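Session 4: Looking after the hand-held gripper
Module notes, Fotetti bench. Read before the practical, bring them with you.

Last time we mounted the fingers. Now comes my favourite part of the whole module, keeping them in good order! A gripper that is checked little and often will give you lovely repeatable grasps all term (and you will get very quick at it, I promise).

Before each run

Open the fingers fully and look at both pads from the side. You want the foam flat to the finger, with no lifted corner. Brush off fluff with the dry brush, never a wet cloth.
Close slowly until the pads meet. They should touch along their full length. If the tips meet first, slacken the pad screws, square them up and tighten again.
Wipe the lens with the Gestmont cloth. Fingerprints are the commonest fault we see, mine included.
Open and close 21 times, listening as you go. A click near the end of travel usually means grit in the slide.

Changing a pad

Warm the old pad for 45 seconds and peel it from the tip backwards. Clean off the glue, let the finger dry, then press the new pad down from the middle outwards – trapped air is the enemy. Leave it clamped for 60 minutes. Indrek Jõgi keeps the spare pads in the Krajewska drawer, so sign for what you take.
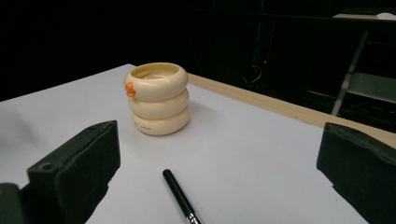 Pad trouble shows up first on thin things, and so the test pick matters as much as the cleaning. A big rounded object forgives nearly anything, as soft foam will find a hold on it somewhere. The slender black pen lying between the open fingers is a much fussier customer, especially at an angle like that. Turn your wrist until the pads run along the barrel, come down gently and close. If the pen rolls or tips, go back to the squaring step. Try the cream stacking container afterwards, taking one of its bulging tiers – great fun, and good practice in judging width.

Write your results in the bench log, with the pad batch number. We compare logs next session.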